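Folding and knotting clear plastic bags for storage

Updated 2020-11-28

Loose carrier and produce bags take up far more room than they need to. The method set out below reduces a thin clear bag to a short knotted strip that can be stood on end in a drawer. It suits light film bags only. Heavy bags with rigid handles should be folded flat.

You will need a clear surface at least 558 mm long, a dry cloth, and a box or drawer divider. I use the small Custidar tray, which holds 12 knotted bags in a single row.

Preparation

Turn the bag inside out and shake out any crumbs. Wipe both faces and leave it open until dry. A bag put away damp will smell within a few days.

Lay the bag on the table with the opening away from you. Press from the closed end towards the opening to push out the air. Trapped air is the usual cause of a fat, uneven strip.

Twisting

1. Gather the bag lengthwise into a loose band.
2. Hold one end still and turn the other. Four full turns are enough for most bags.
3. Keep a light, steady pull throughout. If the film starts to whiten and thin, ease off.
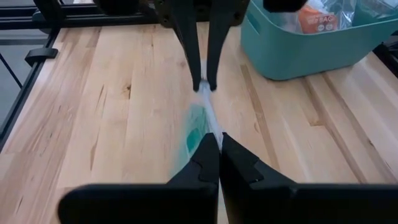
Tension matters more than the number of turns. A slack bag untwists as soon as one end is released, and the knot then closes over a loose fold. Both ends should be held, with the bag drawn out between them into a narrow, twisted band, and the gathered plastic pinched tight at one end as it is on the butcher-block top here. Some crinkling along the band is normal and does no harm.

Knotting

Fold the band in half, pass the folded end round once and tuck it through. Pull until the knot holds - no further. A knot drawn too hard has to be cut, and the bag is lost.

Storage

Stand the strips upright, knots uppermost. Armelle Deschamps, who wrote to me after the first version of this page, keeps hers in a Jasureck jar with a 245 mm opening and reports no trouble getting them out one at a time.

To reuse a bag, loosen the knot with a fingertip and shake the bag open by its top edge.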